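The Last Bus from Brirescombe

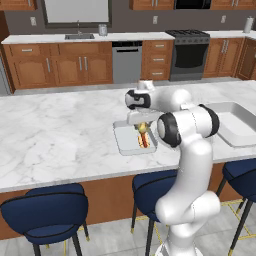

Samina Rana

Mrs Bajwa had missed the last bus only once before, in the year of the great snow, and that time she had been young enough to enjoy it. Now she stood in the shelter with her bag of library books and her good umbrella, watching the red tail lights go over the hill, and said a word her late husband would have pretended not to hear.

It was a mild evening, at least, one of those soft September ones when the hedges smell of blackberries and the swallows are making up their minds. She sat down on the bench and chose the thickest of her books – a long, comfortable story about a lighthouse – and read until the letters began to swim in the dusk.

"You'll ruin your eyes," said somebody, and there was Sobia from the chemist's, wheeling a bicycle with a flat tyre and looking every bit as stranded as she was.

They agreed that it was 3 miles to the village and that neither of them minded a walk, provided the other didn't set too fast a pace. So the books went into the bicycle basket, the umbrella was strapped along the crossbar, and off they went between the dark fields, talking first about the price of stamps, then about Sobia's mother, and then, by the old quarry, about the piano Mrs Bajwa had sold when she was widowed and had missed every day since.

"We've a piano," said Sobia. "It's dreadfully out of tune, and my brother keeps his boots on it."

Mrs Bajwa thought about this as far as the bridge.

"Would he mind moving them?" she asked.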